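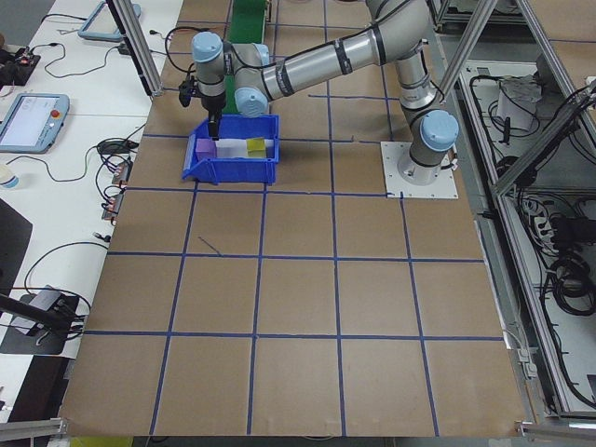 Pilau est un jeu de démonstrations pour apprendre à un robot une tâche simple : prendre des cubes de mousse et les déplacer entre un bac et un petit convoyeur. Toutes les démonstrations sont faites par une personne, soit en guidant le bras à la main, soit par télécommande. La pince à deux doigts travaille pointée vers le bas, et elle doit descendre dans le bac bleu tout près du cube violet sans toucher le cube jaune. C'est dans ce passage que les opérateurs débutants perdent le plus de temps. Nous conseillons de regarder d'abord quelques épisodes complets avant d'utiliser les données.

Contenu

Le jeu contient 400 épisodes, répartis en 21 séances. Chaque épisode comprend les positions des articulations, l'ouverture de la pince, les vidéos et une courte consigne en texte. Les épisodes guidés à la main portent le préfixe main_, les épisodes télécommandés le préfixe tele_. Une partie des épisodes utilise deux bras en même temps, avec le préfixe duo_ devant les deux autres.

Mots-clés : Robotique > Apprentissage par démonstration > Données ouvertes 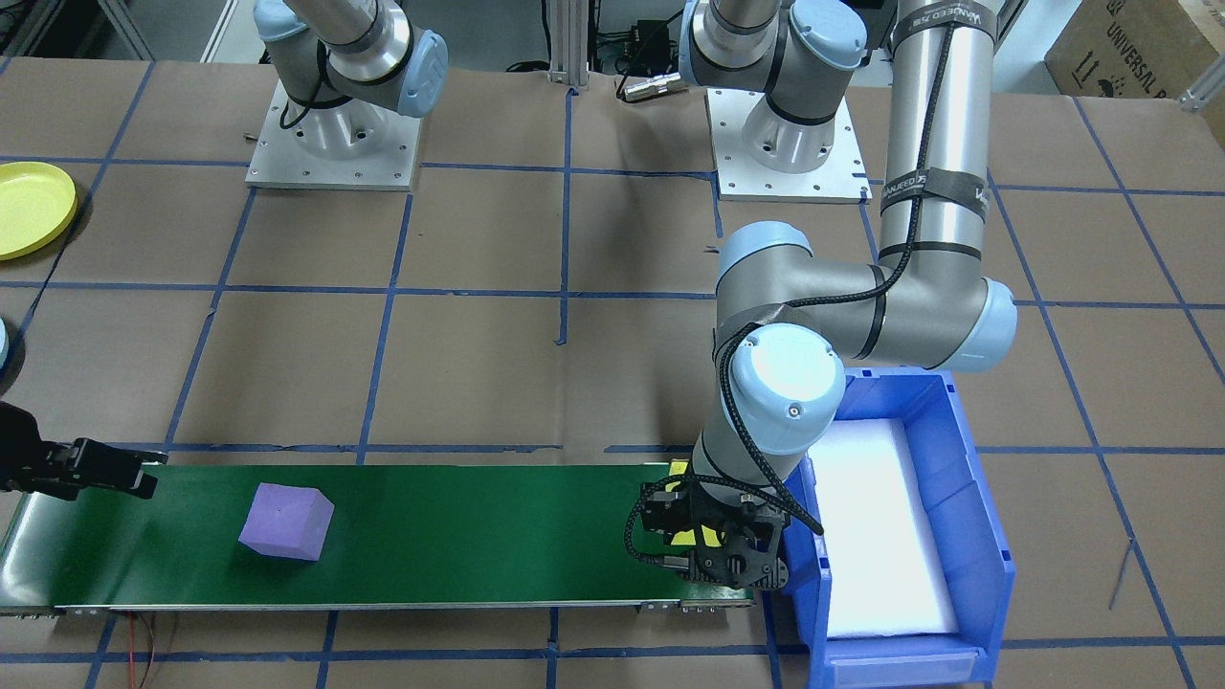

Pour les épisodes duo_, les deux bras sont enregistrés avec la même horloge. Un seul opérateur commande les deux côtés, ce qui explique les pauses assez longues d'un bras pendant que l'autre bouge. Ces pauses ne sont pas coupées. Si votre méthode les supporte mal, le script Ackroyd (dossier outils) permet de les raccourcir, mais il faut alors recalculer les vitesses.

Imprimer cette page | Envoyer par e-mail

Limites connues
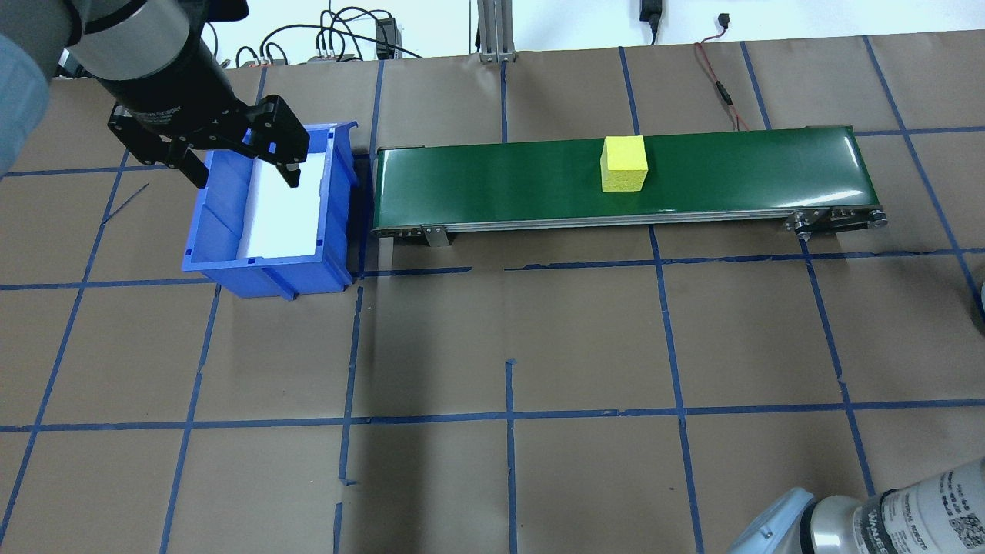

La position de départ des objets n'est pas tirée au hasard de façon stricte. L'opérateur les place à la main, et nous notons seulement la case. Le quadrillage en ruban bleu sur le papier brun sert donc de repère approximatif : certaines lignes sont un peu de travers, il ne faut pas l'utiliser pour calibrer une caméra. Le cube jaune posé sur la bande verte se détache bien pour un détecteur de couleur, mais la bande est brillante et les reflets peuvent gêner.

Dans 6 épisodes, la consigne en texte ne correspond pas à l'objet saisi. Ils sont marqués « à_revoir » et nous les avons laissés dans l'archive.

Licence et citation

Utilisation libre pour la recherche et l'enseignement. Merci de citer « Pilau, projet Kurnska, Drudico ». Dernière mise à jour : 14/09/2024. La version de février n'est plus maintenue, car les noms des fichiers y étaient différents.

Ce site utilise des cookies pour mesurer l'audience. Accepter | Refuser | En savoir plus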